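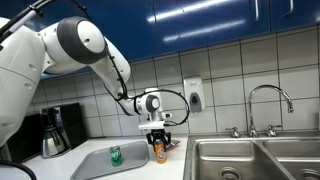
*Kitchen counter, with orange soda can.*

**Product review: Evik countertop can crusher and recycling bin**

The Evik was assessed in the staff kitchen at Gurmont over 19 working days. The unit is sold by Clostton as a set: a lever-operated crusher and a lidded bin with a removable liner.

Operation is simple. A can is placed upright in the chamber and the lever is pulled down once. Standard 12-ounce cans were flattened without difficulty, while taller cans required a second pull. In all, 200 cans were processed, and the lever showed no looseness at the end of the period.

Cleaning is less satisfactory. Leftover soda collects under the chamber plate, and the two screws holding it are hard to reach. Staff who skipped the daily rinse reported a sticky lever by the following morning.

The bin holds its liner well, but the lid does not stay open unaided. The manufacturer states a service life of 2,000 cans, which the present review did not test.

The Evik is recommended for small offices, provided that daily rinsing can be assigned.

Reviewed by Panagiotis Kouris
December 15, 2025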